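4.2 What the visitors saw, and what the log recorded

The open day at Flandside took place in September, in the same room used for the trials reported in Section 3. The arm, the table and the control software were unchanged. The blocks were also the same set. What changed was the presence of an audience, a presenter with a microphone, and a running order that had been agreed with the communications office beforehand. We think these three things matter more to the result than is usually admitted in accounts of public demonstrations, and this section tries to say how much.

Over the afternoon 400 people passed through the room. Of these, 177 filled in the one-page form handed out at the door. The form asked visitors to say what the robot had done, in their own words, before asking whether they thought it had done it well. This order was chosen on purpose. Earlier surveys of our own put the rating question first, and the free descriptions that followed tended to defend the rating.

The demonstration itself was a pick-and-place routine with colored blocks, run under the Onder controller. Each run had nine steps. The presenter described the routine as the robot "finding" and "choosing" the blocks. Neither word is a good fit. Target positions were entered by the operator before each group came in, and the wrist camera was used only for a small correction during the final approach. Visitors could follow the wrist view on a monitor beside the table, and many of the forms mention it. Figure 6 gives a view of this kind, with the fingers close to the right side of the green cube.

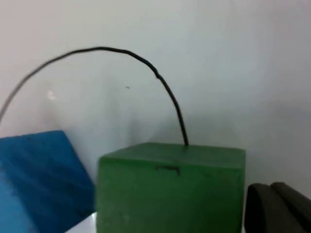 Figure 6. Wrist camera view: green cube with black wire, blue block at left, gripper fingers at lower right.

Several points about this view bear on how the forms should be read. The base of the cube lies outside it, so a person watching the monitor alone could not judge how the cube was resting on the table. The image is also soft, most of all toward the edges, and the fingers are out of focus. We raise this because a number of visitors wrote that they could "see exactly what the robot sees" and took this as evidence that the robot understood the layout of the table. A camera image on a screen shows that there is a camera. It says very little about what the controller does with the pixels, and under Onder it does not do much.

The wire is a second source of trouble. It stands up from the top face of the cube and arches over to the left, well above the blue block, against a pale wall that offers plenty of contrast to a human eye. In the forms it was given at least three different jobs: an antenna, a power lead, and a handle for the robot to hook. The presenter's script did not mention it. Visitors who asked got whatever answer the nearest staff member could think of, and we have no record of those answers. Any claim that the audience "followed" the task has to be set beside this.

The log is less generous than the forms. It holds 1140 control events for the afternoon, including operator pauses and manual resets. On the forms, resets were hardly ever reported as failures. They were described as the robot "thinking", or as part of the show. The presenter talked through most of them, and did it well, which is a fair thing to ask of a presenter but makes the forms close to useless as a measure of reliability. We would say the same of the applause.

Mousavi, who ran the Costello demonstrations with a similar block set, has argued that such events still give useful evidence because the hardware is real and the public can walk up to it. We agree with the first half of that. The hardware was real. But the public at Flandside stood behind a rope, about two meters from the table, and saw runs that began only when the operator was satisfied that they should. Banafsheh Mousavi kindly read a draft of this section and disagrees with our reading – her reply is printed in full as Appendix C.

We have therefore left the open day runs out of the success rates in Section 5. They are kept in the Vornuslow archive with the control log and the scanned forms, so that others can put them back in if they wish. The free descriptions are used only in Section 6, where the subject is what people say about robots and the performance of the arm is not in question.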